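Standia Planner: Set-up Guide
Section 4. Teaching your first tray task
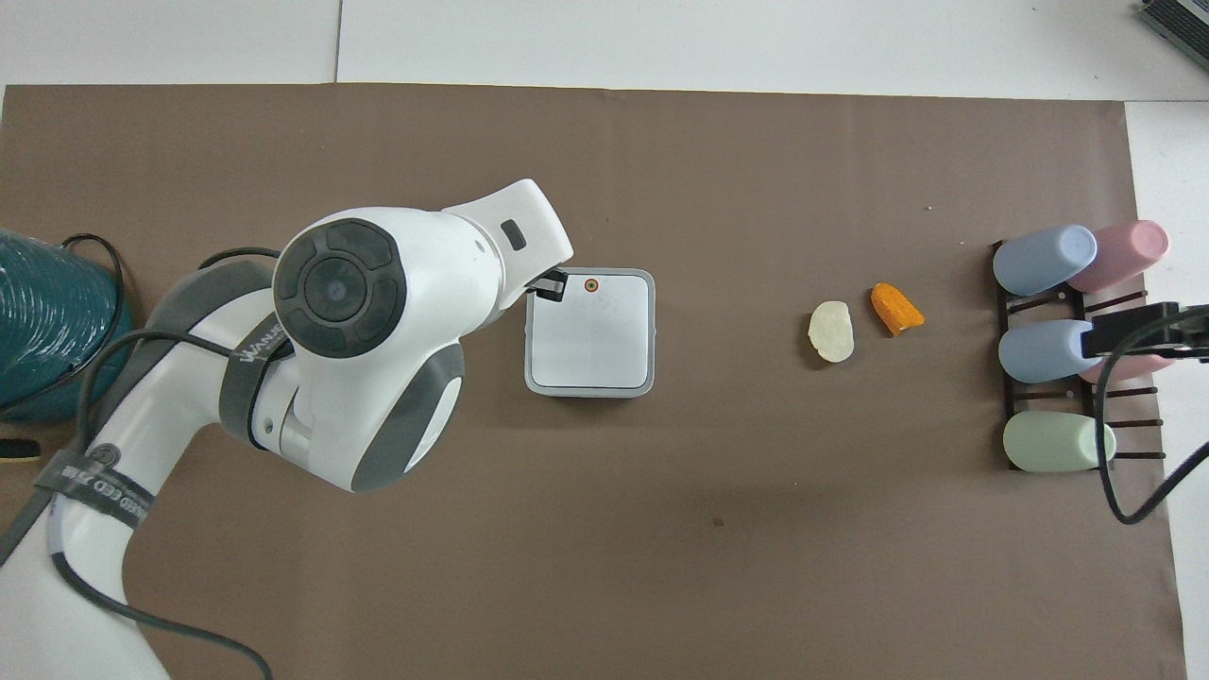
Figure 4-1. Gripper fingers at the rim of the tray, with two food items on the brown paper beside it.

By now the controller is talking to the arm and the camera feed opens in the Standia window. Now for the good bit! In this section you will map the table, tell the planner what is on it, and watch it work out its own route to the edge of a tray. Most people get through it in one sitting, and it really is a lovely moment when the first planned path draws itself on the screen.

The steps assume Standia 2 or later with the Kouris perception add-on. If you are still on the older Palley driver, go back to Section 3 and change over first. Tasks saved under Palley will open, but their grasp points have to be taught again.

4.1 Before you start

Check that the emergency stop is within reach and that you have tested it today.

Set the speed slider to its lowest mark. You can bring it up again in 4.5.

Lay a plain, matt covering over the working area. Brown paper is a favourite of ours: it cuts down glare from a white tabletop, and a white tray stands out nicely against it. Creases and scuffs do no harm.

CAUTION: Follow every cable on or near the arm by hand and see where it goes when the wrist turns. The planner knows the shape of the arm but it does not know about cables. Any loop lying on the table must be drawn in as a keep-out zone (see 4.3).

4.2 Map the table

1. Open Scene > New and type a name. Short names are easier to find later on.
2. Move the arm to its parked pose and press Capture.
3. Wait for the depth picture to fill in. Dark patches are places the camera could not measure. A few are fine at the edges, but there should be none under the tray.
4. Drag the four corner markers to the corners of the paper.
5. Press Fit Plane. The outline turns green when the fit is good. If it stays amber, smooth the paper down and capture again.

Note: The paper does not need to cover the whole table. Anything outside the four corners is treated as solid up to a height of 200 mm, so the arm will lift over it or go another way.

4.3 Label what is there

1. Press Find Objects. Kouris puts a coloured outline round each thing it believes is separate.
2. Click an outline and choose Container, Item or Obstacle. A tray is a Container. Pieces of food are Items. A wire rack with cups on it should go in as one Obstacle for now, cups and all (there is a whole section on racks later, and it's great fun).
3. If two small items lie close together and share one outline, choose Split and draw a line through the gap.
4. Draw keep-out zones round cables, loose tools and anything else you don't want touched.
5. Save the scene.

Note: Thin rods are hard for any depth camera. Draw the rack's obstacle box by hand and be generous with it.

4.4 Teach the rim grasp

1. Select the tray and choose Grasp > Rim.
2. Pick an edge or corner the arm can reach without crossing the rack.
3. Set the approach angle. Start at 90 degrees to the table and tilt it in small steps if the wrist housing comes too close to the paper.
4. Press Preview. A pale copy of the arm runs through the path on screen and the real one stays still.
5. When you are happy, hold down Run. The arm stops as soon as you let go.
6. Stop with the fingers over the rim and look from the side. Use the nudge keys to centre the rim between them, then press Keep This Pose.

CAUTION: Keep your hands off the tray while Run is held down, even at the lowest speed.

4.5 Let the planner loose

Press Plan. Standia tries a great many paths and keeps the smoothest one. On our bench at Venenside it looked at 337 before settling, and it was done in nearly 2 seconds. Play the result through in Preview, then run it slowly. Raise the speed one mark at a time.

If you see "No path found", look at your keep-out zones first. One drawn too close to the tray is the usual culprit. If you see "Scene has changed", something has been moved; repeat 4.2 from step 2, and your labels will be kept.

Go on to Section 5 to add the food items to the task.

Guide last revised September 18, 2021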